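Textiles in Everyday Life
Unit 3: Knits, Ribs and the Humble Sock
Handout to go with the lecture. Bring it to the workshop.

Last time we finished with woven cloth, and I promised you stretch. So let's talk about knitting, and let's do it through the one knitted thing nearly all of you have on right now.

Quick recap first. A woven cloth has two sets of yarns crossing each other, warp and weft. Pull it along either set and it hardly gives. Pull it on the bias (corner to corner) and it moves a little. Denim is our standard weave for this course, a twill, and you should have your notes on it from Unit 2. If you missed that session, Hưng Tiêu has spare copies and a box of swatches you can unpick, which is the best way to learn it anyway!

Loops

A knit is made of loops. Each loop hangs through the one below it, and when you tug the cloth the loops change shape: tall ones go wide, wide ones go tall. The yarn itself may have no stretch at all. I love this. You can take a completely stubborn cotton yarn and turn it into something that goes over a heel and comes back again, purely through the path the yarn follows.

Two words you need:

Wale: a column of loops, running up the length of the fabric.
Course: a row of loops, running across.

On a sock, the wales travel from the toe up to the opening and the courses go round the foot and leg. Get a magnifier on one tonight and find both.

Plain knit and why it curls

Plain knit (jersey) has all its loops pulled through to the same side. The face shows little V shapes, the back shows bumps. Cut a square of it and the edges roll up, every time, the sides toward the back and the top and bottom toward the face. T-shirt fabric does the same thing. Try it with an old T-shirt, it's very satisfying.

Rib

Now swap some of the columns so they face the other way. One column knit, one column purl, and so on round the tube: that is 1x1 rib. Two and two gives 2x2 rib. The purl columns sink back, the knit columns stand up, and the whole fabric pulls in on itself sideways like a closed accordion. Because the two faces balance each other, it lies flat at the edge too. That's why you find rib at cuffs, necklines and waistbands, the places where cloth has to open for a hand or a head or a foot and then close up again.

Check the direction. The ridges of a rib run lengthwise, toward the opening, and the stretch is across them. Students mix this up constantly (I did as well), so say it aloud a few times.
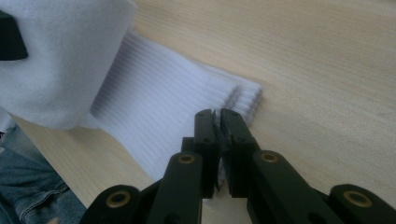
Colored bands are a different matter. They go around the leg, across the ribs, and they're made by changing the yarn for a few courses. A band changes the look without changing the structure underneath. Run your finger over one and you should still feel the ridges going straight through it.

Workshop task

Work in pairs. Each pair needs one clean sock with a ribbed cuff, a ruler and a piece of denim.

Lay the sock flat, without pulling, and measure across the cuff. Stretch it across the ribs as far as it goes comfortably and measure again. Let go, wait a minute, measure a third time. Then do the same lengthwise. Repeat everything on the denim, along the warp and along the weft, and write all your readings in one table.

Rui Macedo will be at the side bench with the old Esby hand-cranked machine, so go over and have a turn. Watching the tube grow downward out of the needles explains more than I can in an hour.

For next time

Write 500 words on one knitted item you own. Say where the structure changes and what each part has to do. Drawings are very welcome, and pencil is fine.

Still to come in this unit: heel turning, toe seams, and elastic yarns in the cuff.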